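Katota hand-held gripper

The Katota is a hand-held gripper kit used to record how people pick up and move objects, so that the recordings can be used to train robot arms. It is made and sold by Clilta, a small engineering firm, and has been offered in two versions, the Katota 1 and the Katota 2. The kit is sold mainly to university laboratories and to companies that build robots for packing, serving and light assembly work. It can be bought outright or hired.

Background

Clilta was set up by Mpho Coetzee and Marthinus Mkhize, who had worked together on remote-controlled arms. In those systems a person moves a set of controls and the robot copies the movement at a distance. Coetzee found that new operators needed several days of practice before they could do simple jobs at a reasonable speed, and that the robot itself was often out of service when the operators were ready to work. A tool held in the hand, with the same fingers as the robot, allowed people to record the movements without a robot being present.

The first working model was built by Mkhize from parts of a pair of kitchen tongs and a bicycle brake lever. It was followed by a set of five trial units, which were lent to outside users. Changes made after the trial included a larger handle, a softer return spring and a cable outlet moved away from the wrist. The Katota 1 went on sale the following January.

The name was suggested by Coetzee and has no particular meaning. Early leaflets spell it KATOTA, in capitals, but the firm has since dropped this.

Design

The gripper has two facing fingers joined to a linkage, which keeps them parallel as they open and close. The user holds the tool by a handle and squeezes to bring the fingers together. There is no motor. The force at the fingertips comes from the user's hand, and a spring opens the fingers again when the hand relaxes.

A camera mounted on the tool records the fingers and whatever is between them. A sensor in the linkage records how far apart the fingers are. Both signals are sent by cable to a recording unit, which stamps them with a shared clock. The position of the tool in the room can be worked out from the camera picture alone, or measured with a separate tracking system supplied by the customer. Clilta recommends the second method for work in which small errors matter, such as placing lids or fitting plugs.

The fingers are held on by two screws and can be changed for other shapes. Flat pads are supplied as standard. Narrow tips, curved pads and a pair with a shallow groove for holding pens and tubes are sold separately. Users who want their own shape can download the drawing of the mounting face.

The Katota 2 differs from the first version in three main respects. The linkage is stiffer, the camera has a wider view, and the cable is held by a clip that can be undone without tools. Fingers made for the Katota 1 fit the Katota 2, but the recording units are not interchangeable.

Use

A recording session normally consists of one short task repeated many times, with the objects moved a little between repeats. Typical tasks are stacking, sorting, pouring, opening boxes and putting items away on a shelf. Clilta's handbook suggests keeping each recording under 20 seconds and starting every one with the fingers fully open.
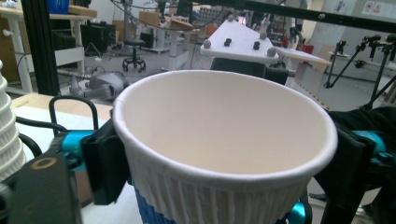

Light and easily crushed objects are a common subject of study with the kit. A person holding a thin-walled container adjusts the squeeze without thinking about it, and the record of finger width shows how this is done from one moment to the next. Because the Katota does not measure force directly, the amount of pressure has to be judged from the width reading and from the camera view. Unathi Fourie, who ran training courses for the firm, advised new users to close the fingers slowly and to stop as soon as the object no longer slipped. She also told them to discard recordings in which an object had been bent out of shape, unless the purpose was to collect examples of failure.

Recordings are checked with a program called Adams, which is included in the price. It shows the camera picture beside a graph of finger width and marks any part where the signal was lost. The user can trim the start and end, add a written label, and export the result in several common file types. Adams runs on ordinary desktop computers. It does not train robots itself, and customers are expected to have their own software for that stage.

Recordings made with the Katota can be applied to any robot arm fitted with matching fingers. Clilta sells a powered version of the finger assembly for this purpose, known as the Zindau. It uses the same finger mounts as the hand tool and opens to the same width. Customers who fit a different make of gripper to their robot usually have to convert the width readings, and results are said to be less consistent.

Contents of the kit

The standard kit contains the hand tool, one pair of flat pads, the recording unit, a mains adaptor, two cables, a calibration board, a spare spring and a printed handbook. It is packed in a hard case with foam inserts. A laboratory pack adds a second hand tool for tasks that need both hands, along with a longer cable and the full range of fingers.

The recording unit stores up to 300 recordings before they must be copied to a computer. An indicator light shows when fewer than 64 remain. Early units gave no warning when the store was full and simply stopped recording, a fault that was put right in a software update.

Hire service

Clilta began hiring out kits after several customers asked for more tools than they could afford to keep. The hire period is counted in whole weeks. A technician can be sent with the equipment to set up the work area and train the people who will use it. This part of the service was organised by Ruan Oosthuizen, who also wrote the checklist now printed inside the lid of the case.

Hired kits are returned to the firm for cleaning and calibration between customers. Worn pads are replaced at no charge. Damage to the camera or the linkage is charged at the cost of the part.

Reception

Reviews of the Katota have generally been favourable about its build and its software and less so about its weight. Refugio Figueroa, comparing hand-held recording tools for a trade newsletter, found the linkage smooth and the width readings steady over a full day's work. Figueroa considered the handle well shaped for medium and large hands but awkward for small ones, and reported that the cable tended to catch on the edge of the table when the tool was turned palm upwards. The review also noted that the handbook's section on outside tracking systems was too short for a reader who had not used one before.

The lack of a wireless version has been the most frequent complaint among users. Clilta has said that a cable gives more dependable timing and that a battery would add to the weight. A lighter handle in two sizes was announced in its place and can be fitted to either version of the tool.

Other users have pointed out that the hand tool can be moved in ways that a robot arm cannot follow, for example by twisting the wrist quickly near the limit of reach. The current release of Adams includes a check that flags such movements if the user enters the dimensions of the robot.

Availability

The Katota 2 is sold directly by Clilta and is normally built to order. Sales of the Katota 1 have ended, though springs, pads and cables for it are still stocked. Support for the older recording unit is due to end on June 19, 2026, after which it will continue to work but will receive no further software updates.

See also

Zindau powered gripper
Adams (software)
Parallel gripper
Motion capture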